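조화 관리법: 먼지 제거부터 꽂는 법까지, 떠도는 팁 중에 쓸 만한 것만

2022년 1월 7일 금요일

조화를 검색하면 비슷한 글이 끝도 없이 나옵니다. 소금을 넣은 봉투에 꽃을 넣고 흔들어라, 드라이기로 불어라, 헤어스프레이를 뿌려라. 저도 처음엔 그대로 따라 했고 그중 절반은 괜히 했다고 생각합니다. 이 글은 집에 있는 조화를 몇 해 동안 닦고 펴고 버리면서 남은 방법만 적은 것입니다. 사진발 잘 받는 요령은 다른 데서 찾으시는 편이 낫습니다.

준비물

미지근한 물, 주방용 중성세제, 부드러운 붓(안 쓰는 화장용 붓이면 됩니다), 마른 면수건 두 장, 면봉, 니퍼. 조화 전용 세정제는 뺐습니다. 예전에 Honum이라는 가게에서 전용 스프레이를 한 통 사서 끝까지 써 봤는데, 중성세제 푼 물과 차이를 못 느꼈습니다. 향은 좋았습니다. 향값이라고 생각하면 안 아까울 수도 있겠네요.

1. 먼저 재질부터 확인

조화라고 다 같은 재질이 아닙니다. 판매 페이지에는 흔히 '실크 플라워'라고 쓰여 있지만 진짜 실크인 경우는 드물고 대개 폴리에스터 천입니다. 그 밖에 말랑한 코팅 소재, 딱딱한 플라스틱, 종이 꽃이 있습니다. 종이 꽃은 물에 닿으면 끝이니 붓질만 하세요.

천으로 된 꽃은 눈에 안 띄는 잎 뒷면을 젖은 면봉으로 문질러 봅니다. 면봉에 색이 묻어나면 물세척은 포기하세요. 빨간색과 진보라색이 특히 잘 빠집니다. '물빠짐 없음'이라고 적힌 제품에서도 분홍 물이 나온 적이 있어서 저는 그 문구를 믿지 않습니다.

2. 마른 먼지 털기

물을 대기 전에 마른 붓으로 먼저 텁니다. 순서를 바꾸면 먼지가 젖어서 꽃잎 주름에 박힙니다. 꽃을 거꾸로 들고 안쪽에서 바깥쪽으로, 꽃잎 결을 따라 쓸어내리세요. 창문을 열고 하시고, 기침이 잘 나는 분은 마스크를 쓰세요.

드라이기는 찬바람만 씁니다. 더운 바람을 가까이 대면 접착제가 물러져서 꽃송이가 줄기에서 쏙 빠지는 일이 있습니다. 소금 봉투는 추천하지 않습니다. 먼지가 조금 떨어지긴 하는데 꽃술 사이에 들어간 소금을 빼내는 시간이 더 걸립니다.

3. 물로 닦기

물에 세제를 몇 방울 풀고 붓에 적셔 꽃잎을 하나씩 두드리듯 닦습니다. 통째로 담그라는 글도 많은데, 줄기 속에 철사가 든 제품은 담그지 마세요. 철사가 녹슬면 줄기 끝에서 갈색 물이 배어 나오고, 투명한 화병에 꽂았을 때 아주 잘 보입니다.

헹굴 때는 깨끗한 물을 적신 붓으로 한 번 더 닦고 수건으로 눌러 물기를 뺍니다. 비비면 천 꽃잎 가장자리 올이 풀립니다. 말리는 건 그늘에서 거꾸로 매달아서. 햇볕에 말려야 소독이 된다는 말도 있던데, 8월 볕에 한나절 내놓은 하늘색 수국이 눈에 띄게 바랜 뒤로는 안 합니다.

4. 눌린 꽃잎과 줄기 펴기

택배로 온 조화는 대개 눌려 있습니다. 천 꽃잎은 스팀다리미를 한 뼘 이상 띄워서 김만 쐬고, 손으로 모양을 잡은 채 식을 때까지 기다립니다. 김에 손을 데기 쉬우니 김을 끈 다음에 만지세요. 말랑한 코팅 소재는 김보다 미지근한 물에 잠깐 대는 쪽이 안전합니다.

줄기는 한 번에 꺾지 말고 엄지로 조금씩 밀어서 굽힙니다. 튤립은 줄기를 살짝만 휘게 해도 훨씬 덜 가짜 같습니다. 자로 잰 듯 곧은 튤립은 멀리서도 티가 납니다.

5. 화병에 꽂기

꽂기 전에 꽃을 탁자에 하나씩 늘어놓고 길이부터 맞춰 봅니다. 화병에 넣었다 뺐다 하면서 자르다 보면 꼭 너무 짧아집니다.
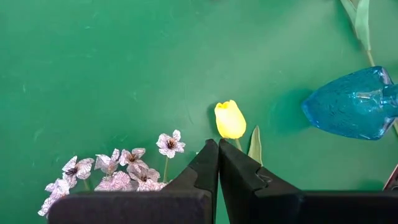 초록색 탁자 위의 조화와 유리 화병. 가운데쯤이 노란 튤립.

줄기 높이가 화병의 1.5배여야 한다는 공식은 참고만 하세요. 입구가 좁은 화병에는 맞을 때가 많지만 넓은 화병에서는 꽃이 사방으로 벌어져 쓰러집니다. 저는 일단 길게 꽂아 하루쯤 두고 보고, 거슬리면 그때 니퍼로 자릅니다. 가위는 철사에 날이 상합니다.

투명한 유리 화병은 줄기 끝이 그대로 보입니다. 잘린 철사가 보기 싫으면 초록색 꽃 테이프로 끝을 감으세요. 가짜 물이라고 파는 투명 레진은 저라면 안 붓습니다. Atamix라고 적힌 400ml짜리를 한 번 써 봤는데, 굳는 동안 기포가 생겼고 화병은 그 꽃 전용이 되어 버렸습니다. 한번 부으면 세척도, 교체도 못 한다고 보셔야 합니다. 진짜 물을 조금 넣는 방법은 철사 없는 줄기라면 괜찮습니다. 물은 갈아 주셔야 하고, 그러면 조화를 산 이유가 좀 흐려지긴 합니다.

6. 얼마나 자주?

매주 닦으라는 글을 보면 쓴 사람이 해 봤는지 의심스럽습니다. 저는 마른 붓질은 생각날 때, 물세척은 한 해에 두 번 합니다. 주방 근처에 둔 것만 조금 더 자주 봅니다. 기름기가 앉으면 먼지가 끈적하게 굳어서 붓으로는 안 떨어집니다.

안 해도 되는 것

헤어스프레이 코팅. 올 풀림을 막아 준다고 하는데 표면이 끈끈해져서 먼지를 더 잡습니다.

섬유유연제 헹굼. 보들보들해지긴 하지만 꽃잎이 힘없이 처집니다.

베이킹소다와 식초를 같이 쓰기. 거품은 나지만 둘을 섞으면 서로 중화됩니다. 쓰고 싶으면 하나만 쓰세요.

향수나 아로마 오일 뿌리기. 얼룩이 남고, 흰 꽃은 누레집니다.

버릴 때

색이 바랜 건 되돌릴 방법이 없습니다. 염색 스프레이로 살렸다는 후기를 보고 흰 장미에 해 봤는데 꽃잎이 뻣뻣해지고 잎에까지 색이 튀었습니다. 조화는 천과 플라스틱, 철사가 붙어 있어서 재활용으로 받지 않는 곳이 많으니 사는 지역의 배출 기준을 확인하세요. 철사를 따로 빼낼 때는 장갑을 끼시고, 날카로운 끝은 종이로 감싸서 내놓으시면 됩니다.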